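Mesh trays and desk depth

The desk in the back room has been in use since March, and the part I keep getting wrong is the storage on top of it. A desk organizer is a simple object: a floor, a rim, a frame, and one or more levels above the floor. The dimensions that matter are the footprint of the lowest tray and the clearance under the next level up. Product listings tend to give the overall height and leave out both.

My previous setup was a closed file box from Eberhard. It held paper well, but it collected dust in the corners and blocked the light from the lamp. An open mesh tray lets light and dust through, so the paper stays cleaner and the desk under it does not. I wipe that area with a dry cloth when I change the printer paper.

Liya Gebremichael uses the same kind of tray for sample cards at Rindari and loads hers front to back, with the heaviest stack against the rear rim. I copied that. The order on mine is now:

Lower tray: unopened mail, the current notebook, one folder of receipts.
Upper level: envelopes, stamps, anything flat and light.

I had 33 loose receipts in there at the last sort. 13 of them were for things already returned, and those went into recycling.

Placement is the remaining problem. Against the wall, the organizer takes up the spot where the monitor cable comes through. On the left it sits under my writing arm. On the right it is out of the way, but the tray is deeper than I planned for and its front edge goes past the front edge of the desk.
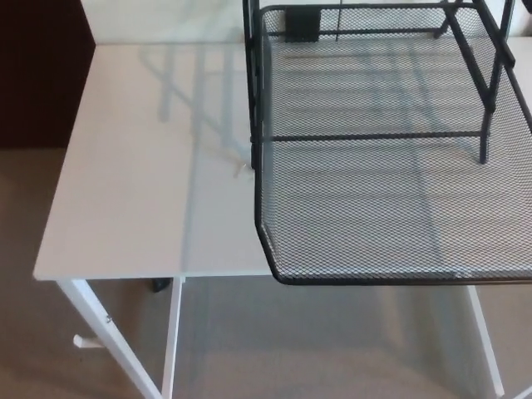 Lower tray on the right side of the desk, with the front rim out over the floor.

The overhang is small - the tray still has most of its floor on the desktop - but I catch the rim with my sleeve when I stand up. Emil Koller suggested a deeper desktop. I would sooner find a shallower tray. Trurnix lists one with the same style of mesh and a shorter base, and I have asked them for the depth of the lower level in writing. If it fits, the current one moves to the hall shelf and takes the outgoing mail.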